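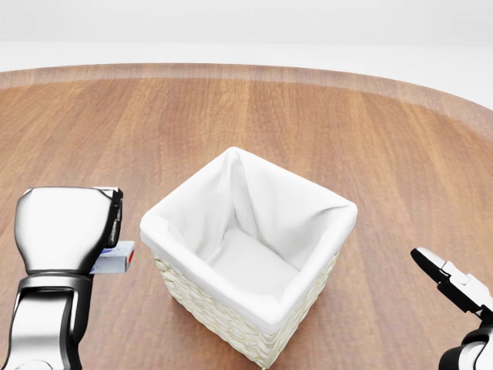
Rendered view of a woven basket on a round wooden table.

Marketing > Reference > Social Media > Content Syndication

Editorial calendar (social media)

By Wanda Bellamy
25 June 2023
14 shares | 2 comments

An editorial calendar, also called a content calendar or posting schedule, is a planning document that records what an organization intends to publish on its social media accounts, on which account, and when. It is used by businesses, charities, public bodies, and individual creators. The calendar may be a paper chart, a shared spreadsheet, or a feature of a scheduling service.

Origins

The practice was taken over from newspapers and magazines, where editors planned issues in advance so that advertising and printing could be arranged. Early business blogs kept similar lists. When companies began to run several social accounts at once, the list was widened to include a column for each network, and the name of the person responsible was usually added.

Contents

A typical entry gives the publication date and time, the account, the text of the post, any link or artwork, and the state of approval. Many organizations also record the campaign to which a post belongs. Entries for fixed events such as product launches or public holidays are commonly placed first, and the remaining dates are filled with general material, often called evergreen content.

The period covered varies. Retail businesses may complete their November entries during the summer, while news publishers seldom plan more than a few days ahead.

Software

Scheduling services hold the calendar and send out the posts at the times entered. Irnska, developed by Grímur and Bjartur Þorgeirsson, began as a shared spreadsheet template and later added automatic posting. Kunent is intended for larger teams and requires each post to be approved by a second user. Its free plan is limited to 200 scheduled posts. Toft provides a calendar view only and does not connect to any account.

Use in small businesses

In a survey conducted by the consultancy Clonness, 2,734 small firms were contacted and 2,577 returned usable answers. The report, written by Pacita Castillo, found that firms with a written calendar posted more regularly than those without one. It did not establish whether they gained more customers.

Criticism

Hemi Stubbs has argued that a full calendar discourages staff from replying to current events, and that posts written far in advance tend to sound alike. Scheduled posts have also appeared at unsuitable moments, for example during emergencies, when no one paused the queue. Some organizations therefore name an employee who may suspend all scheduled material without further approval.

See also

Content marketing
Cross-posting
Social media policy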